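Mostyn Home Cinema Guide
Section 7: Setting Up the Turkby Projector for Feature Films

This section explains how to place the Turkby projector, align the picture and select the correct settings for full-length films and recorded stage musicals. Complete Section 6 (Unpacking) before you begin.

7.1 Placing the projector

1. Set the projector on a firm, level surface. Do not place it on carpet, bedding or a cushioned seat.
2. Point the lens squarely at the screen. The front edge of the projector should be parallel to the screen surface.
3. Leave clear space on both sides of the unit so that the vents are not covered.
4. Connect the power cord to the projector first, then to the outlet or power strip.

CAUTION: Do not look into the lens while the lamp is on. Small children should be seated behind the projector before it is started.

Note: The projector may be used with a Brundell pull-down screen or with a plain, light-colored wall. Textured walls soften fine detail, and subtitles may be difficult to read.

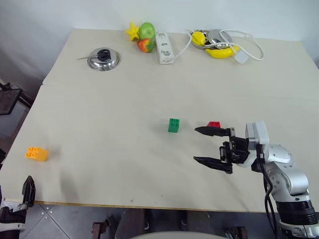 Table against a plain wall, with power strip and toy fruit.

7.2 Aligning the picture

1. Press and hold MENU until the test pattern appears.
2. Turn the focus ring slowly until the lines in the center of the pattern are sharp. Check the corners before continuing.
3. If the picture is wider at the top than at the bottom, open Picture > Keystone and adjust until the sides are straight.
4. Select Save. The settings are kept when the power is turned off.

Note: Keystone correction reduces the usable picture area. Where possible, correct the height of the projector first and use Keystone only for what remains.

7.3 Choosing a film mode

1. Open Picture > Mode and select Cinema.
2. Set Frame Rate to 24. This matches most feature films and prevents uneven motion in slow camera moves.
3. For recorded stage productions, select Stage. This mode holds back the brightness of spotlights so that faces keep their detail.
4. Turn Motion Smoothing off unless you are watching live sports.

7.4 Sound for musicals

Dialogue and songs are often mixed at very different levels. If speech is hard to follow between musical numbers, open Sound > Voice and raise the setting one step at a time. Night Level narrows the range further and is suitable for late showings – it should be turned off for normal viewing.

CAUTION: Lower the volume before connecting or disconnecting external speakers.

7.5 Lamp hours

The lamp counter appears under System > Status. A cleaning reminder is shown after 900 hours. Clean the filter as described in Section 9, then reset the reminder. If message 773 appears, turn off the projector, allow it to cool completely and check that the lamp cover is closed.

Revised 7 July 2021

Comments

nornley_fan: The Stage setting made a big difference for our opera recordings. Does it stay on if I switch inputs?

reelhouse: Mine goes back to Cinema when I change inputs, so I have to set it again each time.

BalconySeat: Please add a page on subtitles. Ours sit too low on the wall.

Related items

Section 6: Unpacking
Section 8: Connecting a Disc Player
Section 9: Cleaning the Filter
Hanging a Brundell Pull-Down Screen
Nornley Speakers: Placement in Small Rooms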